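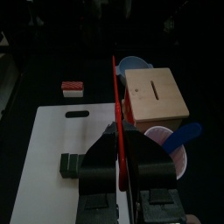 # The Red Stick

My aunt's rule at Hustside was that anything left on the long table at closing belonged to the game. So on my first night there, with rain going sideways past the windows, I watched her sweep the receipts into a drawer, pull up two stools and rub her hands together like somebody about to carve a turkey.

"White board, striped thing, green thing, box, cup, bowl, stick," she said. "That's a terrific table. That's one of the best we've had since spring!"

I was eleven and I'd been sent to her for November while my parents moved house. I had expected chores. I had expected, at the very least, to be told when bedtime was.

"What's the game?" I asked.

"Wendodar," she said, and pushed the white cutting board an inch to the left, very seriously, so that it lined up with the edge of the tabletop. "You pick one thing and you tell me what it's for. You can't say the real reason. If I believe you, you keep the thing till morning. If I don't, I get a turn, and I'm good, so watch out."

The shop sold odds and ends, I should say. Mostly kitchen stuff, some toys, plenty of things that sat in between and made customers squint. I loved it on sight. There were shelves up to the ceiling and a ladder on a rail (I was allowed to ride the ladder!), and in the back a sink, a kettle and the long black table where she unpacked boxes.

I picked the little block with the red and white stripes on top. It looked like sushi, or maybe an eraser, and I had already tried it on the corner of a receipt when she wasn't looking.

"It's a mattress," I said. "For a mouse. A rich one."

My aunt leaned down until her nose was almost touching it.

"Where are the springs?"

"It's foam."

"Hm! Foam." She sat back. "No, I'm sorry, I don't believe a rich mouse would buy stripes. My turn."

She chose the wooden box. It had a pale top with a slot cut into it and a small round hole beside the slot, and a red panel on the side. I'd figured it for a bank. She laid both hands on it and lowered her voice.

"This is the post office of Jin," she said. "Jin is a town at the bottom of a lake. You write your letter, you fold it thin, and it goes in the slot. Then you wait. And if you put your ear to the round hole, you can hear them sorting."

I put my ear to the round hole. Of course I did. I heard the rain, and the kettle ticking on its plate, and then something under that, a sort of papery hush, and all the hair stood up on my arms.

"How many people live there?" I whispered.

"2702," she said, right away. "It was 2000 when I was your age. They've done very well."

So she kept the box, fair and square, and I was wild to beat her. I tried the green block next. It had two prongs sticking up with a gap between them, and I told her it was a throne for a cat that liked to sit on the fence about things. She laughed so hard she had to hold the table, but laughing wasn't believing, and she took her turn and won the light blue bowl with a story about a moon that had to be washed by hand.

I lost the cup too. I had said it was a bell for calling very polite dogs, and she said a polite dog would never need calling. Then she won it herself with something about pink weather, which I've forgotten, and I'm sorry I have, it was wonderful.

That left me the stick.

It was long and red and shiny, thin as a knitting needle. I turned it over for ages. The kettle boiled and she made cocoa and didn't rush me once. She had a way of waiting that made you feel your idea was already on the road and just needed to find parking.

"It's the lake," I said finally.

"Go on."

"It's how they measure the lake. At Jin. Somebody on the bottom holds it straight up, and if the tip gets dry, it means the water's going down, and they have to tell everyone. It's a really important job. They take turns. They've got a chair for it." I grabbed the green block and set it in front of her. "That's the chair. You hold on to the prongs so you don't float off."

My aunt put down her cocoa.

"And the mattress?" she said.

"For after. You get really tired."

She didn't say anything for a bit. Outside a bus went by and lit up the whole wall of shelves.

"Who's holding it now?" she asked.

I thought about it. I wanted to get this right.

"Mimov," I said. "Mimov is on till midnight."

Well, she believed me! She said so out loud, she shook my hand, and she let me carry the stick upstairs along with the green block and the striped one, which she said plainly went with the job. I stood the stick in a water glass on the windowsill. I lay there with the rain pounding down and felt so happy for them all, with that much lake coming in.

In the morning everything had to go back on the shelves, that was the other rule. I did it myself, on the ladder. But before she opened up I tore the bottom off a receipt and wrote, *Water is fine, get some sleep*, and folded it thin, and dropped it through the slot.

She saw me do it. She wiped down the table, turned the sign in the door, and asked if I thought Mimov liked cocoa.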